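Gerano seed library opens its doors in March with 627 varieties to borrow, grow and bring back

The old reading room at Wikström House will be full of seed packets, muddy boots and very good soup this March, when the Gerano Seed Library opens to the public for the first time. Anyone can join, joining costs nothing, and you don't need a garden. A windowsill will do, and so will a bucket on a balcony.

The library has 627 varieties of vegetable, herb and flower seed on its shelves, every one of them open-pollinated, so that seed saved from a healthy plant will grow into something very like its parent. Members take home up to three packets at a time in spring. At the end of the season they are asked to bring back a spoonful of seed from whatever did well. If the slugs win, and sometimes they do, there's no fine and no telling-off. Come back and try again.

Ingvild Bakke, who founded Gerano and has run it from her kitchen table until now, has been gathering seed from growers across the valley for years. Much of it arrived in old envelopes, jam jars and film canisters, with the name of the plant in pencil and very little else.

"I had a drawer, then a cupboard, then I lost the spare bedroom," she says. "What I love is that every packet came from somebody who thought a plant was worth keeping. There's a climbing bean here that one family has grown up the same wall for four generations. They call it the Wall Bean. I have never found it in a catalogue and I hope I never do!"

The collection leans towards the things people here like to eat. There are peas for drying and peas for eating straight from the pod, a whole shelf of kale, squashes that will sit in a cold hallway until Easter, and more lettuces than anyone expected. Onions and leeks get a section to themselves, and so do the cabbages, from tight round winter heads to the pale, frilly napa types that have become so popular with members over the trial period. These do best from a summer sowing, when the days are getting shorter, and the library will be giving out seed and growing notes for them from June.

Over the past two seasons the library ran quietly as a trial, with a small circle of members and a borrowed filing cabinet. In that time growers took out 2,830 packets. Some came back with enough seed to fill a shoebox. Others came back with photographs, recipes, or a long and detailed account of a pigeon. All of it has gone into the library's record book, which visitors are welcome to leaf through and add to.

Tormod Strömberg looks after the growing side and will lead the workshops. A market gardener for most of his working life, he is keen to show people that saving seed is well within reach.

"Start with peas, beans or tomatoes," he says. "They mostly pollinate themselves, so you leave a few pods on the plant, let them go brown and papery, and there's your seed for next year. Cabbages are more of a project. They cross with their cousins at the drop of a hat, they take two years to flower, or they bolt in a heatwave when you least want them to. But by then you're hooked and you won't mind."

Workshops will run through the spring and cover sowing under cover, reading a seed packet, hand-pollinating squash, and cleaning and drying seed at home. Each session lasts two hours and includes something hot to eat. Places are free. Children are welcome at all of them, and the potting bench has a low end built with smaller gardeners in mind.

Alongside the seed shelves, Gerano has teamed up with the cookery school Jineo for a run of lunchtime talks on using what you grow. The first looks at the onion family from root to leaf tip, including what to do with the green parts that so often end up in the compost. The second is all about fermenting, with plenty of cabbage, plenty of salt and a chance to start a jar to take home. Please bring your own jar, with a lid that fits. 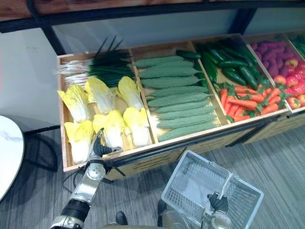
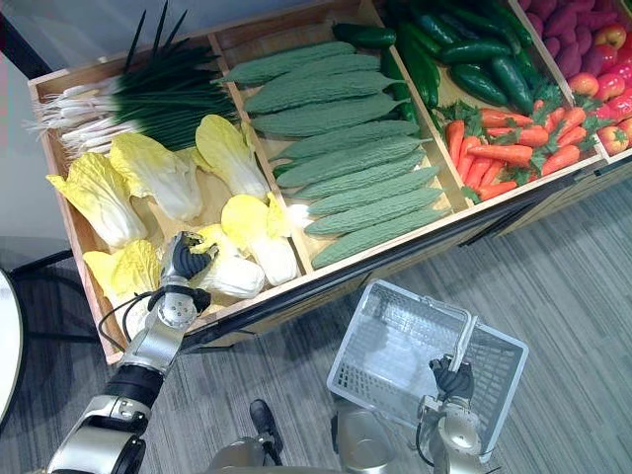 Green onions and napa cabbage, both on the menu for the Jineo talks

The last talk in the run belongs to soups, and members are invited to send in family recipes beforehand. A handful will be cooked on the day and the rest will be pinned up in the corridor. Handwritten ones are especially welcome, stains included.

Wikström House itself has had a good scrub for the occasion. The reading room faces north and stays cool all year, so it suits seed very well, and the thick walls keep the air dry once the stove has been lit. The shelves were made by the Jakar joinery workshop two streets away. The apprentices there cut each pigeonhole to fit a standard seed envelope and then, after a polite word from Ingvild Bakke, recut the bottom row to fit broad beans.

Opening day starts at 10 in the morning with a seed swap in the courtyard. Bring anything you have saved yourself, labelled with its name and the year if you know them. Mystery seed has its own table, and there will be a prize next autumn for the best thing grown from it. Tormod Strömberg will be on hand until 3 in the afternoon to answer questions about blight, bolting, carrot fly and whatever else is keeping you up at night.

From then on the library will be open three mornings a week through the growing season, with shorter hours in winter. The room is on the ground floor and there is level access from the courtyard side. Dogs may come in on a lead, so long as they leave the pea shelf alone.

How to join

Come along on any open morning and fill in a card at the desk. You will be given a membership number, a pencil and your first three packets. Schools, allotment groups and care homes can ask for a larger starter box, and the team will help choose varieties that suit the space and the people who will be looking after it.

Anyone with old family seed to share is warmly asked to get in touch before opening day, even if the packet is very old or the name has been lost. Tomato seed has been known to sprout after a decade in a drawer, and the library would like to give yours a try.

Notes for editors

Ingvild Bakke and Tormod Strömberg are both available for interview. Press visits to the reading room can be arranged for any morning in the week before opening. Growers from the trial period are happy to talk about what they grew, and the family behind the Wall Bean have said they will show visitors the wall.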